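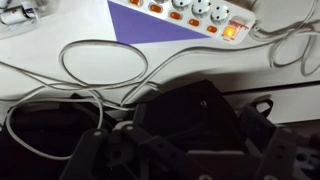
Keeping a Desk Clear of Cords

Most desk clutter is cord clutter. A weekend morning is enough to sort it out, and the supplies cost very little.

Start by unplugging everything

Shut down the computer first. Then pull every plug and lay the cords on the floor in the order they came out. Wipe down the desk and the wall behind it while you can reach them. Throw out or recycle any charger with a cracked plug or a split in the cord. Tape does not fix a split cord.

Put anything you can't identify in a shoebox and write the month on the lid. I did mine in February. If you haven't opened it by the next time you clean, recycle what's inside.

Label both ends

Wrap a strip of masking tape around each cord close to the plug and fold it into a small flag. Write on it with a ballpoint, as marker tends to smear. Do the same at the other end. Bread bag tags also work on thin cords.

Shorten the long ones

Fold the extra length back and forth into a flat bundle and tie it in the middle with a hook-and-loop strap. Don't wind it tight around your hand, and don't use wire twist ties, which can cut into the covering. Leave enough slack that you can pull the lamp or monitor forward without tugging on the plug.

Power strips

Pick a strip with one or two more outlets than you need now. Individual switches are handy for things like a printer that gets used once a week – you can turn it off and leave the rest alone. Plug the strip straight into the wall, never into another strip or an extension cord. Space heaters, kettles and coffee makers go directly into a wall outlet.

Don't put a strip under a rug or behind a curtain. Dust it every month or so with a dry cloth, unplugged. If it feels hot, buzzes, or holds plugs loosely, replace it.

Ebere Okoro wrote in to say she mounts hers under the back edge of the desk with screws through the slots on the underside. That is fine if yours has slots. Check the length of your screws against the thickness of the desktop before you drill.

Phone chargers

A binder clip on the edge of the desk will hold a charging cord. Clip it on, fold one of the metal handles flat, and run the cord through the other. It stops the end from sliding to the floor every time you unplug the phone.

Spare cords

Roll each one loosely and stand it in a cardboard toilet paper tube, then line the tubes up in a drawer. Write the type on the outside of the tube. Two of each kind is plenty for most homes.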